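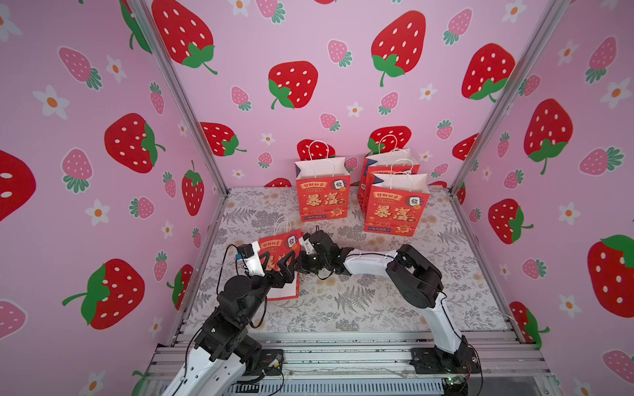 Visita al vivero y colección de helechos Letia, en Gakholm

13 de junio de 2018

La colección Letia está al final de un camino de grava, a 7 kilómetros del embarcadero de Gakholm. Abre al público pocos días al año y el resto del tiempo se visita con cita. Fuimos en jornada de puertas abiertas, con entrada libre y recorrido guiado por la mañana. El autobús de línea para en el cruce y desde allí hay que ir andando.

El recorrido lo llevó Martti Oksanen, responsable de los cultivos. Hablaba en inglés y repartió una hoja con la lista de géneros presentes en cada nave. Según el inventario que nos enseñó, la colección tiene 3.544 registros vivos, entre plantas de origen silvestre documentado, cultivares y material pendiente de determinar. El inventario se lleva en un programa propio, llamado Illa, en el que cada planta tiene número, procedencia, fecha de entrada y un historial de trasplantes. Las etiquetas de las macetas llevan solo el número.

Hay cuatro invernaderos y un umbráculo. El primero es frío, sin calefacción, y guarda los géneros de roca: Asplenium, Woodsia, Cystopteris y algunos Cheilanthes. Los Asplenium están en bandejas de toba, plantados en agujeros taladrados y rellenos de una mezcla de arena, caliza triturada y un poco de mantillo de hoja. Asplenium trichomanes aparece con varias subespecies puestas una al lado de otra, lo que permite comparar la forma de las pinnas sin tener que ir al herbario. Los Cheilanthes ocupan la mesa del fondo, pegada al cristal, y se riegan por abajo. Oksanen insistió en que pierden más plantas por agua en las frondes durante el invierno que por frío.

El segundo y el tercero son templados. Allí están Adiantum, Pteris, Davallia y los Platycerium, estos últimos montados en tablas de corcho colgadas de la estructura. Los riegan sumergiendo la tabla entera, una vez por semana en verano y bastante menos en los meses oscuros. Tenían varios Platycerium bifurcatum con hijuelos ya grandes, que separan en mayo con un trozo de fronde escudo y vuelven a montar sobre esfagno.

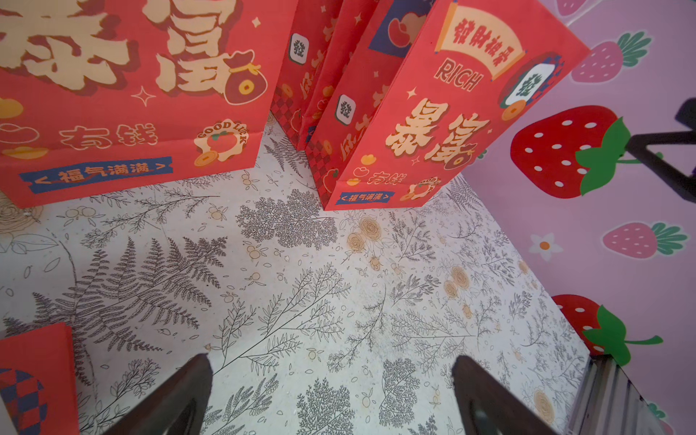

El cuarto invernadero es el de propagación y fue la parte más útil de la visita. Lo lleva Reijo Harju. Las esporas se recogen en sobres de papel doblado, se dejan secar sobre una estantería y se tamizan para quitar restos de esporangio, que es por donde suele entrar el moho. Siembran sobre turba esterilizada al vapor, en recipientes cerrados, con luz artificial de baja intensidad. Los protalos de Dryopteris salen en pocas semanas. Los de Osmunda hay que sembrarlos recién recogidos, porque la espora es verde y pierde viabilidad muy pronto. Harju pulveriza agua hervida y enfriada cuando los protalos están formados, para facilitar la fecundación, y no vuelve a abrir hasta que ve las primeras frondes.

De ahí salen 4.000 plantas al año, la mayor parte destinadas a intercambio con otros jardines. Lo que sobra se vende en las jornadas abiertas. Casi todo lo que había a la venta era Matteuccia struthiopteris, Athyrium filix-femina y Polystichum setiferum, en maceta pequeña. También se ofrecía 'Arthur', una selección de la casa de Athyrium filix-femina con las puntas crestadas, que no da plantas iguales por espora y se multiplica por división. Quedaban pocas cuando llegamos a la mesa.

El umbráculo se recorre sin guía. Tiene una malla de sombreo y un suelo ácido, con mucha acícula de pino. Hay una mata vieja de Osmunda regalis junto a la zanja de drenaje y un grupo de Blechnum spicant en buen estado. Los Polystichum estaban algo quemados en los bordes; nos dijeron que por el viento seco de mayo. Faltaban etiquetas en la parte baja y tuvimos que preguntar por dos plantas, una de las cuales sigue sin nombre en el inventario.

Datos prácticos. No hay cafetería, solo una fuente junto al almacén. El pago de plantas es en efectivo. Los pasillos de los invernaderos son estrechos y el del tercero tiene un escalón en la entrada. Las solicitudes de esporas se hacen por escrito, indicando el número de registro que figura en la lista, y se atienden a partir del otoño. Nosotros pedimos Woodsia ilvensis y dos Asplenium de la bandeja de toba.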